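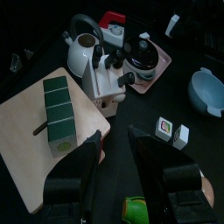

About us

Dresach is a small research company. We work on one question: how can a robot learn to handle ordinary household things from only a few demonstrations by a person? We do not build robots and we do not sell them. We develop the method, we test it, and we give the results to the partners who pay for the work, and after some months to everybody.

The company was founded in June by Gumaro Villaseñor and Elis James, who before that shared an office at Lidico and argued there every day about the same problem. Gumaro believed that more data would solve it. Elis believed that the data was recorded in the wrong way. Our first project showed that Elis was closer to the truth, but Gumaro asks us to mention that the first project was also very small.

What we do

Our method is called Kang. In the usual way of teaching by demonstration, a person guides the arms through the whole task, and the system learns the whole path. It works well until somebody moves the kettle. Then the arm goes to the place where the kettle was before.

With Kang we divide each demonstration at the moments of contact. The part before the contact is learned in relation to the object, and the long movements between objects are planned again every time. The person who gives the demonstration does not need to mark anything. The division is found from the opening and closing of the fingers and from the view of the camera at the wrist.

For the tests we use a toy kitchen. Toys are light, they are cheap to replace, and their shapes are difficult enough. A pot with a round knob, a bowl with small flat handles and a knife block with its handles pointing in different directions each ask for a different grasp. All of them are put on a black mat, in a new arrangement for each trial, and two arms work over them from the left and the right.

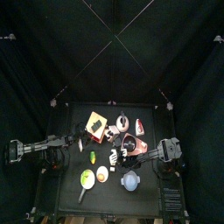
The black curtains keep the daylight away, so that a trial in the morning can be compared with a trial in the evening. We learned this late. In our first series the results after lunch were always worse, and we spent two weeks looking for the mistake in the software.

What we have found

In our largest study we ran 2,000 trials with 16 demonstrations for each task. With the objects in new positions, Kang completed 81 per cent of the trials. The same system trained on whole paths completed 38 per cent. Both were tested on the same arrangements.

The remaining failures are not spread equally. Most of them happen when two objects stand very close together and the fingers have no room to come down between them. Small cubes are also a problem, as the fingers hide them from the wrist camera in the last part of the movement. We are now working on a version where the second arm may first push a neighbour aside. It is slower, and we do not yet know if it is better.

How we work

We are a team of engineers and one former piano teacher, who gives the best demonstrations of all of us. Every person in the company, also in the office, spends one afternoon each month guiding the arms. We publish our failed trials together with the successful ones, and our partner Fleston receives the same recordings that we use ourselves.

Visitors are welcome if they write to us some days before. Students who look for a thesis subject can write to Elis directly, in English or in Spanish. Please tell us what you have built or repaired with your own hands; it interests us more than a list of courses.

Last updated: March 5, 2020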